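Gripper tips from the kitchen table build

Collected for the Cluditz workshop page, last changed 21/10/2018

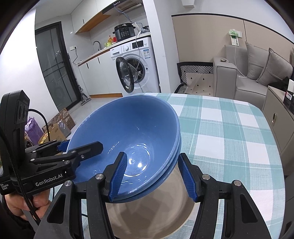 Start with bowls. Everyone wants to start with an egg, and everyone ends up wiping down the table. Bowls are light, they forgive you, and a stack of them will tell you more about your finger pads than an afternoon of reading.

Nested ones stick. If you want only the inner bowl, one finger goes inside and the other has to find the gap between the rims. Pinch both walls and you get both bowls. A folded scrap of paper towel between them opens the gap enough to practice on.

Pads: ribbed beats smooth on glossy dishes. Graça glued hers on with the ribs running the wrong way and insists it was a test. Wipe them with dish soap and let them dry overnight. Cooking oil on a pad is good for one very fast lesson.

Pivot pins: snug, then back off a hair. Gebhard's first linkage managed 301 squeezes before it started to wobble. The second one got to 1,562 and he has mentioned it at every meeting since June.

Cables go down the side away from the fingers, with enough slack to turn your wrist. Tape is fine – we all say we'll replace it with proper clips.

Put a cloth on the table. It cuts the noise, and small screws don't roll as far. Mine rolled anyway, 19 at last tally, and the vacuum has most of them.

Two people working one stack should agree who lets go first. Say it out loud. Ching-wen and I didn't, and I owe her a bowl.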